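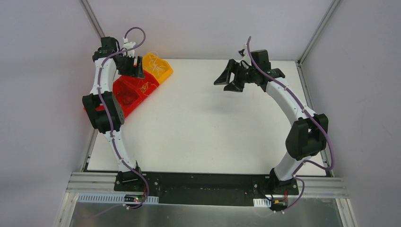
双臂工作台。两只托盘都在左臂这一侧,里面是黄色细绳。

2020年7月25日 发自「拧螺丝的下午」

1/ 这两天不少人转Zirnitz那篇双臂理线的论文,问我怎么看。我读了两遍正文和一遍附录,又在自己这边的台子上照着搭了一套。先讲态度:方法有意思,标题里的“通用”两个字我不认。

2/ 论文的主张:用人工遥操作的示教数据训练一个策略,让两条机械臂从托盘里把缠在一起的细绳分出来,一根一根放到指定格子。示教2,000条,不用力传感器,只看图像和关节角。

3/ 绳子难,难在它没有固定形状。积木抓偏一点还是积木,绳子抓偏一点,下面那一团全变样。所以我一向觉得理线比叠方块更能看出一个方法的斤两。选题我是赞成的。

4/ 问题从评测开始。正文里那个很漂亮的成功率,每种初始状态只跑了10次。10次里多成一次少成一次,数字就差一成。作者没有给置信区间,柱状图上连误差线都没有,两根柱子差那么一点点就写“显著优于”。哪门子显著?

5/ 再看初始状态怎么来的。附录里有一句:“绳团由操作员重新摆放”。怎么摆,摆多乱,是不是录示教的同一个人摆的,都没写。人手摆出来的“乱”往往很有规律,绳头会不自觉地留在外面。而绳头露不露出来,我看比用什么网络结构重要得多。

6/ 托盘也一样。论文说测试时“改变了托盘位置”,我翻到补充材料才找到幅度:2厘米。两公分也能叫位置泛化,那我每次擦完桌子都在做泛化实验。

7/ 说说我这边。双臂并排装在台子近侧的一根横梁上,台面是白的,托盘一红一黄,斜着放。红盘带分格。绳子是黄的,放在红盘里好认,放在黄盘里就是另一回事了。论文用的是深色盘配浅色绳,对比度拉满,同色的情况一个字没提。

8/ 有人会说同色是故意刁难。可Fellamport那种线束车间我去看过,黑线放在黑盒子里是常态。你不测,可以,那就别在引言里写“面向真实产线”。

9/ 还有一个很少有人讲的:机械臂自己身上也有线。我这两条臂外面都走着紫色的线缆,用白色卡子固定在连杆上,夹爪上方各拱起来一截。手腕转到某些角度,这一截就会进到相机画面里,细细长长的,对一个学“找细长物体”的策略来说,你猜它会不会分心?论文的图里线缆走得干干净净,做没做遮挡处理,没交代。

10/ 基线也得说。他们拿来对比的是Vashisht早先的单臂方法,只有一只手,当然解不开。公平的做法是两只手加一套写死的规则:一只按住,一只慢慢抽。这种土办法我八月打算认真写一版,代码不会长。要是学出来的策略赢它很多,我公开收回上面的话。

11/ 也有写得好的地方。失败案例单独列了4类,配了时间轴,“夹到两根却当成一根”这一类分析得很细,我自己调的时候也老栽在这里。肯把失败摊开讲的论文不多,这一节值得看。

12/ 我想看到的补充实验:换人摆绳;换同色托盘;每个条件多跑几轮,把全部录像放出来,别只放剪过的。都不费钱,费时间而已。

13/ 最后回一下私信里问采购的。Rundell的销售已经拿这篇论文当宣传材料在发了,说“理线问题基本解决”。论文作者自己都没敢这么写。要买的话,带上自己的线去现场试,别用他们准备好的那一捆。

评论

焊锡不够用:第5条同感。我们组换了个实习生摆料,成功率直接掉下来,查了一个礼拜才想到是人的问题。

北岸来信:两公分那条有点苛刻吧,第一篇能跑通就不容易了。

拧螺丝的下午 回复 北岸来信:跑通不容易,我认。那标题就写“跑通了”。

moxi_03:求土办法的代码,写完记得挂出来。

半格电:紫色线缆那个,可以试试裹一层跟连杆同色的套管,我们这么干过,画面里清爽不少。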